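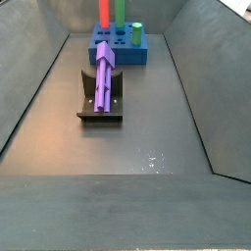
Fixed cam, purple tool in the black holder, blue board behind.

Category: Recording & Upload > Episodes failing checks

Status: open, workaround in place
Site: Gendton, cell 2
Project: Cantero
Opened: February

Summary

Drarnon is throwing out episodes at upload. Error is "stream offset out of range", wrist cam against fixed cams. Preview looks fine at the cell, operator saves, file goes up, gets bounced. 800 episodes recorded on this batch so far, 372 bounced, and 349 of those are this error. The rest are ordinary stuff (missing task label, stopped too early), separate ticket for those please, don't pile them in here.

Target for the batch is 1,000 accepted. Not going to get there like this.

What we expected

All streams start together and stay together. Gripper closes in the wrist video at the same moment as it closes in the fixed views and in the joint log.

What we get

Wrist video starts level, then falls behind. Short episodes scrape through. Long ones don't. Anything with a regrasp in it is nearly always long enough to fail, which is a pain as the regrasps are what the training side keeps asking for.

First thing tried

Restarted the recorder. No change. Restarted the whole cell PC. First handful of episodes clean, then back to failing. So it builds up, or it looked that way at the time, see further down.

Swapped the wrist cam cable for the spare. No change. Put the old one back, it's labelled OLD but it's OK, please leave it.

Second thing tried

Turned exposure down on the wrist cam. Idea was that auto exposure was stretching the frame time when the gripper goes in close. Locked it, ran a few tool grasps. Offset smaller but still there. Left exposure on locked for now, picture is a touch dark in the corners and the labelling people say they can live with it.

NB locked exposure means these episodes will look different from the earlier ones. Have added "wrist_exp_locked" in the notes field. If you're pulling episodes for a training set check that field first. 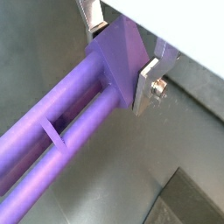

Nutbridge Automation / Data Collection Team / Gendton

Wrist view is the one to use for checking the offset by eye. Find the frame where both fingers are first tight on the end block of the purple piece, write down the frame time, then find the same moment in the fixed view and in the joint log. Joint log is the one to trust. Don't use the moment of lift, too mushy, everyone picks a different frame.

Did this by hand on a batch of good and bad ones. Joint log and fixed cams agree every time. Only the wrist stream wanders. So it is not the clock on the cell PC and it's not Drarnon being fussy, the check is doing its job.

Asked whether we could just loosen the limit in the checker. No. Somebody would have to undo it later and the policy would be learning from pictures that lag the hand. Leave the limit alone.

Third thing tried

Moved the wrist cam to its own USB port, rear of the PC, nothing else on that controller. Big improvement. Ran a full morning of shape episodes, very few bounced. Then after lunch it all went wrong again and it took a silly amount of time to see why. The preview window. If the operator has preview open at full size the wrist stream drops to second place in the queue and starts lagging. Morning operator keeps it small, afternoon operator keeps it big. Nobody did anything wrong, it's never been written down.

That also explains the restart thing. Preview comes up small after a restart and people drag it bigger once they get going.

Tested both ways:

preview closed - passes
preview small - passes
preview full size, own port - fails on long episodes
preview full size, old port - fails on nearly everything

Repeated with the fixed cams on and off in preview. Fixed cams make no odds. It's only the wrist tile. 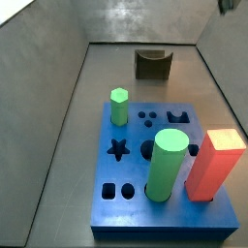 Then checked whether the reset between episodes was eating into it. Recorder keeps the streams open while the operator puts the pieces back for the next go, so the lag from one episode can carry over to the start of the next. It does, a bit. Closing and reopening the wrist stream at each reset clears it. There's a tick box in recorder settings, "reopen streams on reset", off by default, I've turned it on for cell 2. Adds a short wait before you can start, wait for the beep, don't start teleoping before the beep or the first bit is lost.

Cell 1 has not been touched. Cell 1 has the older recorder version and doesnt have the tick box.

Workaround (do this until fixed)

1. Wrist cam in the rear port with yellow tape. Nothing else in the port beside it.
2. Preview small or closed. Not full size, even for a minute.
3. "Reopen streams on reset" ticked.
4. Wait for beep.
5. One test episode at the start of each shift, upload it on its own, wait for Drarnon to say accepted before carrying on. 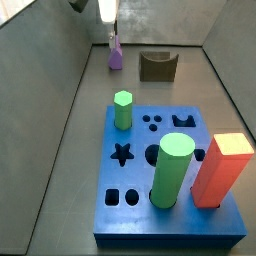
Test episode needs to be a long one or it proves nothing. A quick peg drop will pass on a broken setup, we had that twice. Use the shape board and set it up part way through: green hexagon, green cylinder and red square already in, arch on the floor behind the board. Start recording, pick up the purple pentagon, hold it just off the floor for a slow count of ten, then carry on and place it, then go for the arch. If the wrist stream is going to drift it'll have drifted by the arch. Tag it "test", task label as normal, otherwise it gets bounced for the missing label and you'll think it's this fault again.

What about the 349

Not deleting them. Fixed cams and joint log are good so they can be used wihtout the wrist view. Moved to the holding folder, marked "wrist_offset". Training side to say if they want them. Somebody suggested shifting the wrist video to line it up afterwards, tried it on a few, doesn't work, the lag isn't constant through the episode.

Still to do

- Recorder fix so preview can't hold up the stream (with the software team, no date yet)
- Update recorder on cell 1
- Re-record the tool-in-holder episodes, those lost the most
- Put the preview rule on the start of shift sheet
- Decide about locked exposure, keep or go back

Update, 16:40. Whole afternoon on the workaround, no offset errors. Leaving open till the recorder fix is in.

Update, next morning. One offset error on the test episode. Preview had been left big overnight. Made it small, reopened, passed. Have taped a note to the monitor.

Related tickets
Drarnon: task label missing after operator change
Cell 1: recorder version out of date
Cantero: episode stopped before release, how to tag
Beep not heard with headphones on
Holding folder, who clears it and when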